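Robot hand joins the returns benches at Pellton 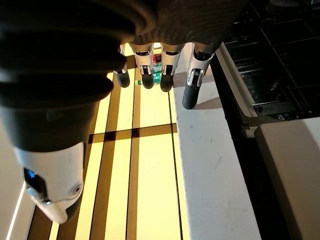
Robot hand over the lit sorting surface, Pellton returns hall.

The first of the robot hands has now been at work in the returns hall since February, and several of you at the other sites have asked how it is going and what it means for the people on the benches. We asked the Pellton team to set out where things stand.

Returns is the part of Gromier that few customers think about. Shops send back small goods that were damaged, mislabelled or simply not sold, and everything has to be looked at, sorted and either put back into stock or written off. Most of it comes in mixed boxes. A single box can hold bottle tops, sample pots, clips, refill cartridges and whatever else was on the shelf that week. Until this year all of it was picked over by hand, standing up, under bright light, for the length of a shift.

The hand takes on the plainest part of that. It picks single items and moves them to the right tray. It has a thumb and four fingers and works over a lit surface, so that the outline of each item shows up well. There is a camera near the wrist, and the operator sees the view from it on a screen at the end of the bench. When the hand is unsure about something it stops and waits, and the operator either tells it which tray to use or takes the item out.

It is slower than a person. On mixed goods a trained sorter will beat it easily, and we do not expect that to change this year. Its use is in the long, repetitive runs, where one type of item comes back in quantity and the job is the same movement over and over. Those runs were the ones that led to most of the wrist and shoulder complaints in the hall, and they were the least popular slots on the rota.

Kwan-ho Kan has worked in returns for 10 years and was one of the 4 people trained as operators in the first group. He was not keen at the start.

"I thought I would be minding a machine that did my job badly," he said. "The first weeks were a bit like that. It would stop for every shiny wrapper. Now I know what it will manage and what it won't, so I sort the box first and give it the easy stuff. I do the odd things myself. My hands are better in the evening, I will say that."

He also had complaints, and asked for them to be included. The screen is set too low for anyone tall. The stop alert sounds the same whether the hand has dropped something or only wants an answer, so you have to walk over each time to find out. And the operators are still booked on the rota as ordinary sorters, which means that other benches expect them to be free to help out when they are not. The screen will be moved this month. The alert needs a change from Malik, who supply the software, and has been asked for. The rota point has gone to the shift managers.

On jobs, the position has not changed from what was said at the February briefings. There are 22 people in Pellton returns and no posts are being cut as a result of this work. Two people have moved to the repair room, both at their own request, and their places on the benches have been filled. Operators are paid at the higher grade for the whole shift, including the hours when the hand is not running. Anyone who would prefer to stay on manual sorting can do so, and five have said that they would.

What has changed is the shape of the day. Boxes are now opened and checked over before anything goes to the hand, so the start of each shift is busier than it used to be and the afternoon is quieter. Some people like this and some do not. The tea break has been moved back to fit, and it may be moved again after the summer. The fixed two-hour slots on one item type have gone, and people now swap between benches more often.

Cleaning has turned into a job of its own. Dust on the lit surface shows up as marks and slows the hand down, so the surface is wiped at each break and the fingertips are checked at the end of the shift. Please do not use the blue spray from the stores. The right cloths are in the drawer under the screen.

The site at Tornia is due to get the same equipment later in the year. The team there will visit Pellton before any dates are fixed, and will spend a full shift on the benches alongside the operators. If you work at Tornia and want to be in the visiting group, speak to your shift manager. There are 3 places left.

The next operator course at Pellton is open to all returns staff, including part-timers. It runs over two days in working hours and there is no test at the end. You spend the first day on loading and clearing, and the second on the screen with one of the current operators beside you. Names should be on the sheet outside the hall office by Sun 4 August. Weekend staff can leave theirs with the duty manager.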